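Notebook, September, after lunch

Back to the Skomness ferryman tale. Balthasar Kuster left me his typed version of it, 58 pages, with 72 footnotes, most of them arguing with the other footnotes. I read it aloud from start to finish to hear where it drags. It drags when the ferryman explains himself. Cut that. A man who carries the dead across for a button should be allowed to keep his mouth shut.

Tried the Gruslow ending in its place, where the river asks for the button back. Much better, and nearly 4 minutes shorter.

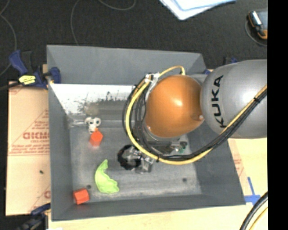
Reading time: 4 min | 383 words

Open questions for the storytelling weekend:

Is the heron the ferryman's sister or his wife? Kuster says sister on page 9 and wife in a footnote. Khattak has her as the landlady, and I'm tempted.

The group will want to know what the button means. Last time they wanted to know what the soup meant, and we lost a whole afternoon to it. Let them tell it to each other twice before anyone is allowed to interpret.

Skakano wants a blurb with the word "journey" in it. He does cross a river, so fine.

To do: learn the refrain properly, stop humming it in line at the bank, ask Balthasar about the heron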